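Association Brellimstead – Atelier et matériel
Compte rendu de la réunion du 22/7/24
Local Unavitz, salle du rez-de-chaussée

Ouverture à 18 h. Le compte rendu de mai est adopté sans modification.

1. Tables de la salle
Le remplacement des tables est reporté. Le devis de la maison Ilie s'élève à 3 000 euros, livraison comprise, pour 8 tables. Plusieurs membres trouvent le montant trop élevé et demandent un second devis chez Tarnanby. En attendant, on garde les tables carrées à plateau clair. Elles restent à leur emplacement, le numéro au sol faisant foi – merci de ne plus décoller l'adhésif en passant l'aspirateur sur la moquette.

2. Coin café et rangement des tasses
Le porte-tasses blanc est adopté pour la salle. Il avait été proposé en mai avec un modèle en bois, qui sera rendu. La base accueille un récipient rond à côté du montant et le tout tient sans peine sur une table. Discussion sur l'endroit où le laisser : l'étagère en bois clair est jugée trop encombrée. Décision : il reste sur la table pendant les séances et va dans le placard de l'entrée le soir.

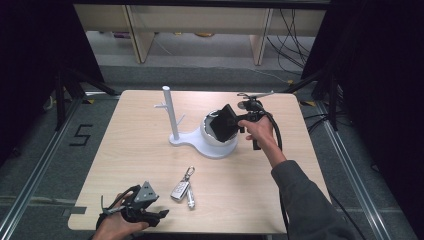

3. Clés et effets personnels
Les clés de voiture posées sur les tables gênent le travail et finissent par être oubliées. Une coupelle sera placée près de la porte. Un trousseau trouvé en juin attend toujours au bureau. Passé la rentrée, il sera déposé aux objets trouvés de la mairie.

4. Sol et câbles
Il est demandé de ne rien laisser par terre sous les meubles. Les câbles noirs qui pendent seront regroupés avec des attaches. Achat autorisé dans la limite de 6 euros, à prendre sur la caisse courante.

5. Caisse
Solde de la caisse courante : 271 euros. Le remboursement du porte-tasses est approuvé sur présentation du ticket.

6. Questions diverses
La clé du placard de l'entrée ferme mal. Un double sera essayé avant d'appeler un serrurier. La fontaine à eau est de nouveau en service.

Séance levée à 19 h 15. Le second devis sera examiné à la prochaine réunion.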